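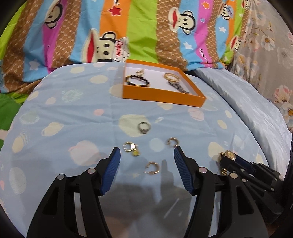

Questions from the floor: the new grippers and your job

Updated 01/11/2025

Since we announced that Ostach would be adding robot arms to the small-goods sorting line, the suggestion box at the Dretex building has been fuller than I have ever seen it. I promised to answer everything in one place, and I have tried to keep the answers in plain words. If yours is missing, please come and find me. My door is open most afternoons, and there is usually tea.
Zlata Nazarenko, staff relations

Are the arms replacing the sorters?

No one on the sorting team is losing a position over this. We have 26 people on small goods today, and all of them have been offered a place on the new schedule at the same pay or better. What will change is the mix of the day. There will be less time spent picking up single items and more time spent checking, matching pairs, handling repairs and dealing with the odd things that come in from house clearances — and you all know how odd those can get.

What are the hand-held grippers for?

They are how the arms learn. You hold the gripper, you pick something up with it, you put it down where it belongs, and the camera on the tool records how you did it. The arm is later trained on those recordings. Your years of knowing how to lift a hoop earring off a soft cover without dragging the fabric along with it are exactly what we are after, which is why we asked sorters to do this and did not bring in people from outside.

Why do we practice on bedding when we have perfectly good tables?

Several of you asked this one, some more politely than others! Our clearance crews often do a first sort in the customer's home, and the nearest flat surface there tends to be a bed. Fabric gives under the fingers, it wrinkles, and a busy pattern makes a small ring much harder to pick out. If the arm only ever sees a gray tabletop, it will be lost the first time somebody hands it a quilt.

Is recording extra work on top of my shift?

It is part of your shift. Each session is 48 minutes, followed by a proper break, and your sorting target for the day is lowered to match. If your lead has forgotten to lower it, tell me and I will remind them, gently.

My hand gets tired. Is that normal?

A little stiffness in the first week is common, because the squeeze is different from ordinary handling. Please don't push through real pain. Bohdan Levchenko in the workshop can adjust the trigger for smaller hands, and you may switch hands or swap out with a colleague whenever you like.

Who sees the recordings?

The training team here and our software partner, Koval. They are used to train the arms and are not used for reviews, discipline or speed comparisons. That is written into the agreement we signed in June, and a copy hangs by the time clock.

What if I drop something or get it wrong?

Say "skip" and carry on. Dropped pieces happen to everyone, me included.

Can I say no?

Yes. Recording is voluntary, and you can stop at any point and go back to your usual bench. Those who do take part receive a skills credit that counts toward the line technician course at Fetby.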